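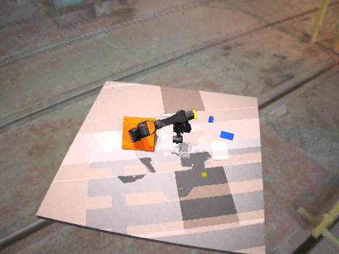

Reply from Etley support: We've looked at the log you sent and the sync appears to be working as designed. Please clear the cache, sign out, sign back in and let us know if the duplicates come back.

Cleared, signed out, signed in. The duplicates came back inside 8 minutes. I had already done all of that before opening the ticket, and it's in the first message.

Problem again, for whoever picks this up next. Calendar entries made in Fidon and synced through Etley show up twice on the second computer. Deleting one copy deletes both. It has been doing this since the January update, whatever the release notes say about "improved reliability."

What I've tried:
- Turned off sync on the laptop only. No new duplicates, but no new entries either, so I wouldn't call that a fix.
- Made a fresh calendar with 9 test entries. All of them doubled.
- Changed the time zone setting, as the help page suggests. I didn't expect much and didn't get it.
- Exported everything, wiped the account, imported again. Took around 80 minutes. Same result.

Second reply from Etley: could be a conflict with another calendar service. There is no other calendar service. I checked the connected accounts page twice and it lists Fidon and nothing else.

Update, 13 May 2018: found an old device entry under Settings > Devices with the same name as my current laptop. Removed it, restarted both machines. The next 32 entries came through single. Support has marked the ticket "Resolved by cache reset," and I've asked them to change that. I'm leaving it open on my side until it survives a software update.

Last updated: 13 May 2018

Comments

vakedero_fan: Same thing here, old device entry was the culprit. Thanks.

mtb44: Didn't work for me. I have one device listed and still get doubles.

Guest: They told me to clear the cache too.

Related tickets
Fidon reminders arrive an hour late
Etley export file opens blank
Vakedero contacts missing after import
Atanasov plug-in asks for password every time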